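Stendley Shared Kitchen: progress report to the Lill Fund, third period

Prepared by Mpho Khumalo

1. Stock and storage

The inventory of donated kitchenware is complete. It lists 172 items, of which 44 were withdrawn for chipped edges, loose handles or missing lids. Withdrawn items are held in the Zeltley store until the fund confirms how they should be disposed of.

Drinking vessels were the largest group and took the most time to sort. Glass has been moved to the lower cupboard. Metal cups are now kept together near the preparation area, where the hanging boards are also stored. The list records each cup by body finish, rim colour, lining and handle, as the earlier entry "cup, metal" did not allow one to be told from another.

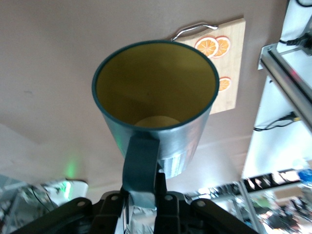

Coated linings are checked separately from the outside of the cup. Sille Riis drew up the check, which covers the rim, the inner wall, the base and the point where the handle meets the body. A cup with bare metal showing through the lining is taken out of use for drinks and may be kept for utensils. Cups with teal rims and handles are entered as their own group - the older list had split them between two headings.

Wooden boards are inspected for splits and for play in the metal handles. Boards are hung after drying and are no longer stacked. The remaining hooks have been ordered from Vidari and delivery is expected in March.

2. Spending

Shelving and labels were bought within the agreed budget line. The hooks will be charged to the next period. No transfer between lines is requested.

3. Outstanding work

Labelling is finished in 2 of the 4 storage bays. The other bays depend on the repair of a cupboard door, for which a quotation has been received. The Sunday user group has asked for a printed copy of the list by the sink, and this will be supplied once all bays are labelled.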